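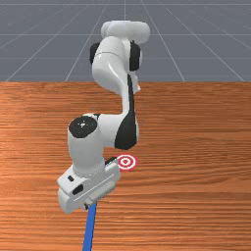
Slide 1: Opening, and who I am

Good morning. My name is Violeta Gaete and I work at Ekeo, in the training group. I will speak for 24 minutes, then we have time for questions. Please stop me if I speak too fast.

I want to present the Wernbridge kit, which we sell to colleges and small workshops. It is a simulation package: the arm, the table and the tasks are all on the computer, so a class can start before it owns any hardware.

(Leave the slide with the arm on the screen while people sit down.)

Slide 2: The stick and target task

Say: this is the task we give to beginners. The arm holds a blue stick and there is a red and white target on the table. The student writes the program which brings the tip of the stick to the centre of the target.

Explain why we like it. A stick is long, so a small mistake in the wrist becomes a big mistake at the tip. Students understand this very quickly when they see it.

Do not go into the mathematics. If somebody asks, show the extra slide at the end.

Slide 3: What is in the package

- The simulator, for 29 seats
- 5 guided tasks, with the stick task as the first
- A teacher's book, in English and Spanish
- Email support for one school year

Mention that the Spanish text was checked by Nicanor Riquelme. He is in the room, so greet him.

Slide 4: Experience from Wostemgate

The college at Wostemgate has used the kit with its evening course. Their teachers asked for two changes: a slower playback, and a button to put the target in a new place. The first one is ready. The second will come in February.

Be open about the weak side. Contact between objects is simplified, and a program which runs well in the simulator must still be tested with care on a real arm.

Slide 5: Price

500 pounds for one year, all seats included. Schools in the Benítez network should write to us before they order, as they have a separate agreement.

Pause here for questions about money. Then go to the live demo and load the stick task. Check the sound is off.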